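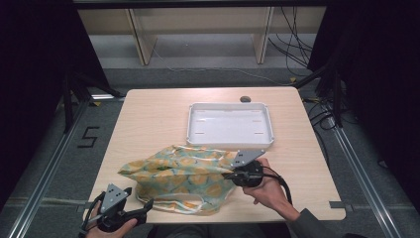

Friday, December 20, 2019

Last entry before the break, so I'm going to try to get everything down while I still remember which jar is which. Shop is quiet, radio's on, and the glue pot has been ticking away since breakfast.

The Skarnis ledger first. I've got the old spine lining off at last! It took two rounds of paste poultice and a lot of patience with the bone folder, and I still lost a sliver of paper at the tail where somebody (years ago, I assume) had gone at it with a brown glue that sets like toffee. The sewing underneath is much better than I expected. Two stations near the head have broken thread and the first section is hanging on by one kettle stitch, but the rest is tight, and I've changed my mind about pulling the whole thing. I'm going to resew the first section through the fold, tie it onto the old cords and leave the others alone. If anyone disagrees, say so before I come back, please, not after I've cut the thread.

The boards are a different story. Front one is delaminating at both outer corners, soft as a cracker. I worked thin paste in with a spatula, blotted, and clamped the corners between scraps of greyboard and silicone release paper. Went home, came in this morning, took the clamps off and the bottom corner is lovely and crisp. The top corner sprang open again the second I bent it, so I didn't get paste far enough in. Redid it with a slightly wetter mix. Leave those clamps on! They can stay on through the holiday, they're not hurting anything.

Paste notes, because I keep getting asked. I've been making the wheat starch stuff in the small saucepan and it was coming out lumpy all week. I blamed the starch, then the pan, then the water, and the trouble was me getting bored and turning up the heat. Low and slow, stir the whole time, keep going a good while after it goes glassy, then let it cool completely before it goes through the sieve. Yesterday's batch went through the sieve twice and it's like custard. There's some left in the fridge, but throw it out if you're reading this in the new year and it smells sweet.

Now the leather. The piece from Mikkelsen is here and I have mixed feelings. Color is gorgeous, a deep reddish brown very close to the original spine once that was cleaned. It's also thicker along one edge than the sample was, and it pares like a dream in the middle and then grabs the knife near the backbone. I did three test strips. First one I went straight through (of course). Second was fine. Third I stropped the knife every few passes and kept the bevel really shallow, and it came out so thin at the edge that I could see the shadow of my finger through it. So, strop more than you think you need to, and cut the spine piece from the left half of the skin. I penciled an arrow on the flesh side.

Tool drawer: the Pikomar press screw is squeaking again. I gave it a little wax and it shut up for the afternoon, then started back in. Needs taking apart properly, which I am not starting on a Friday. It still holds pressure fine, it just complains.

The Birville hymnals came in, the whole run of 33, and they're in the back on the low shelf with the slips still in them. I opened 11 of them to get a feel for the job. Same damage over and over, hinges gone at the front and the back hinge still hanging on, which makes sense for books that get flopped open on a pew rail. Most can be done with a simple tissue hinge, toned to match. A couple have had packing tape down the spine and that's going to be slow work with heat and a crepe eraser. They want them all back in February. I think we can do that if we batch it: tone all the tissue in one go, tear it all in one go, then hinge a stack at a time. I tried toning a test sheet with diluted acrylic and the first was too pink, the second too gray. Mixing raw umber with a tiny touch of yellow ochre got me close. Swatch is taped inside the job folder.

Did a bit of shopping list while waiting on things to dry:
linen thread, 18/3, unbleached
more blotter, the heavy kind
knife blades
a new brush for PVA (the old one is a stick now, whoever that was)
tea

For when we're back: corner check on the front board, then the resewing, then dry-fit the new spine before any paste goes near it. I also want to try a hollow instead of sticking the leather down tight, since the book is thick and ought to open flatter than it did. Going to make a dummy first out of offcuts.

Turned the glue pot off at four. Checked it twice.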